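Automation Purchasing, Unit 3: Reading a Vendor Demo
Instructor: Marleny Salazar
Bring this sheet on Tuesday.

Our case this week is Buka, a two-armed sorting package sold by Wurkden. The brochure says it "learns any bench task from 61 demonstrations." Underline "any" and keep it in mind. The quoted success rate is 191 good runs, with no mention of how many were tried. A numerator on its own tells a buyer nothing.

Questions for the vendor

How many attempts in total, and who decided what a good run was?

Were the runs done in simulation, on hardware, or both? Wurkden's summary table puts everything in one column. Ask for two.

What happens when an object is dropped? Does the run end, does a person reset it, or does the arm try again? The brochure is silent.

What does the 450 per month cover? Jhonatan Llanos went through the service terms for us and found that retraining on a new object is billed separately. For a shop like Wultlow, where the parts change every few weeks, that fee could matter more than the base price.

On simulated evidence

A simulator is a fair place to develop a policy, and I have no quarrel with a vendor who uses one. My quarrel is with using it to answer questions about a real bench — friction, worn bins, bad light at 4 p.m. Evenly lit tables and small, tidy objects flatter any system. Huaranga's trial agreement asked for a test on the customer's own parts before payment, and I would copy that clause word for word.

Also remember that a still shows a grip or a reach at one instant. It can't tell you whether the object got where it was meant to go. Write down what you would need to see next before you would count the run.

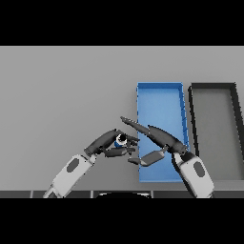
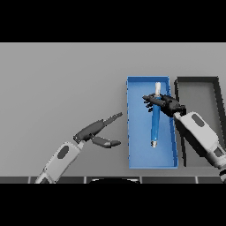

Figures 3a and 3b. Simulated two-arm bench task with a blue bin and a dark one. 3a: small cylindrical object held beside the blue bin. 3b: right hand on a blue marker in the blue bin.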